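Old desktop still worth keeping for the parish newsletter?

Furkinthorpe Village Board > Computers and Phones

randell_j
I've taken over the village newsletter and inherited the desktop it was made on. It's slow to start and the fan is loud. We print 417 copies, 31 of them in large type, and the whole job is text, a few adverts and the church rota. Someone at the hall says bin it and buy a laptop. Is that right, or is a tower still fine for this?

thaweesak
Keep it. I've done school programmes on older machines than yours. Newsletter work doesn't need much power. Put in an SSD and more memory and see how you get on.
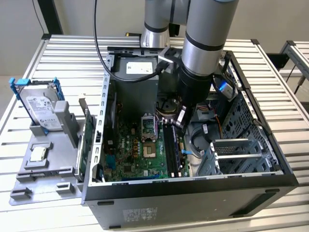
The other thing is the template. If yours has years of pasted adverts in it, start a clean one. Ours went from 201 MB to almost nothing once the old pictures were taken out.

pellgate
Disagree. By the time you've paid for a drive, memory and an evening of your own time, you could be halfway to a used laptop, and you can take that to the editorial meeting. Towers are a pain when the job passes from one person to the next — somebody always ends up carrying it across the village.

randell_j
The budget is £400 for the year and that has to cover paper as well, so a laptop would need a vote. Next issue is December and copy closes on Sunday.

thaweesak
Then don't change anything before December. Back up the folder to a stick and get the issue out first.

Setsuko Nakajima
I did the newsletter before Randell and I'd keep the tower. 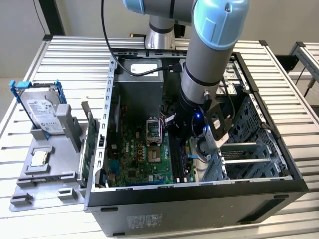

My worry would be the fonts. The masthead uses one that was bought years ago and the installer is long gone, so copy the font file off before you touch the drive. Opening the case is nothing to be afraid of. Lay it on its side like the one in my picture, where you can read DELL on the green board, and there's plenty of room to see what you're doing. A laptop is much more of a squeeze.

pellgate
Fair point about the fonts. I still say laptop in the new year.

randell_j
Thanks all. Font file is copied. Will look at an SSD after Christmas.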